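2019년 9월 14일. 작업실 노트. 급하게 씀

가을 컬렉션 납품 전 정리. 나중에 딴소리 안 나오게 적어둠.

- Endus 쪽 재킷 패턴 수정본 도착. 소매산 또 높음. 앞판 다트는 괜찮음
- 어깨선 3mm 뒤로 넘김. 가봉 다시
- 안감은 Grombridge 큐프라 그대로 감. 색만 한 톤 어둡게. 스와치 19번
- 13번은 버림. 형광등 밑에서 보라색 돌음

Eilidh Cairns 통화. 룩북 문구 건. 지난 시즌 디자이너 인터뷰 발언 때문에 바이어 둘이 아직 답이 없다고 함. 사과문은 브랜드 계정에 이미 올라갔고 우리 쪽에서 따로 낼 말은 없음. 우린 봉제 하청이지 홍보팀이 아님. 그래도 라벨에 협업 이름 들어가는 건 다시 물어봐야 됨. 라벨 발주 전에 꼭!! 저번처럼 다 짜놓고 뜯는 거 못 함.

Eilidh 말로는 Samarakoon 쪽은 이름 빼고 가고 싶어 하고 Riltildale 매장은 상관없다고. 둘이 같은 옷 받는데 라벨이 두 종류가 되면 행택도 두 종류. 단가 다시 뽑아야 함. 내일 오전에 메일. 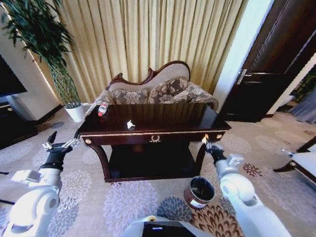
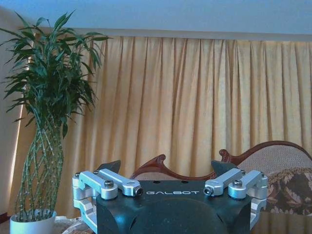 울 개버딘 스팀 테스트. 시험포 33cm 잘라서 세로로 세 번 다림.

1차: 천 대고 중간 온도. 번들거림 없음. 수축 거의 안 보임
2차: 천 없이. 솔기 자국 바로 올라옴. 하지 말것
3차: 천 대고 뒤에서만. 제일 나음. 이걸로 확정

시접 밑에 종이 끼우는 거 효과 있음. 두꺼운 종이는 오히려 자국 남으니 얇은 걸로. 칼라 쪽은 종이 말고 광목 자투리.

단춧구멍. 실 색 아직 미정. 검정은 너무 세고 짙은 밤색이 맞는데 재고 실타래가 하나뿐. 전체 물량에 모자람. 같은 로트로 추가 주문 되는지 전화. 안되면 처음부터 다른 로트로 통일, 섞지 말 것. 작년 코트 때 섞어 박았다가 햇빛에서 다 티 났음.

심지도 문제. 앞판용 접착심지 새로 온 게 전보다 뻣뻣함. 품번은 같은데 손에 잡히는 느낌이 다름. 라펠이 자연스럽게 안 꺾이고 중간에서 접힘. 한 장 뜯어서 예전 거랑 나란히 붙여봤는데 역시 다름. 공급처에 물어볼것. 그동안 라펠은 예전 심지 남은 걸로, 몸판만 새 심지. 재단대 밑 서랍에 있는 게 예전 거임. 뒤죽박죽 넣지 마세요 제발.

피팅 메모 (중간 사이즈)
뒷중심 살짝 들림. 5mm 내리면 맞을 듯
왼쪽 주머니 플랩이 오른쪽보다 처짐. 다시 달기
단추 첫째 위치 높아 보임. 모델 말로는 앉으면 배 쪽이 당긴다고 함. 여유분 더 줘야 하나? 패턴실이랑 얘기
밑단 트임은 좋음. 건들지 말기

바지는 아직 손도 못 댐. 허리밴드 심 도착하면 시작. 지퍼는 왔는데 길이가 짧은 게 섞여 있어서 쓰기 전에 하나씩 대봐야 함.

룩북 촬영은 10월로 밀림. 문구가 안 정해져서. 샘플은 예정대로 먼저 보냄. 보내기 전에 안쪽 라벨 자리 비워두고 시침만 해둘 것. 이름이 들어가든 빠지든 그때 달면 됨. 커버 씌울 때 어깨 패드 눌리지 않게 넓은 옷걸이로.

할 일
- [ ] 라벨 문구 확인 (Eilidh)
- [ ] 밤색 실 로트 문의
- [x] 스와치 19번 회신
- [ ] 심지 공급처 전화
- [ ] 소매산 수정한 거 재단, 가봉
- [ ] 행택 두 종류일 때 단가표

다리미 바닥 닦아야 됨. 풀 눌어붙어 있음. 쓴 사람이 닦기로 했었는데.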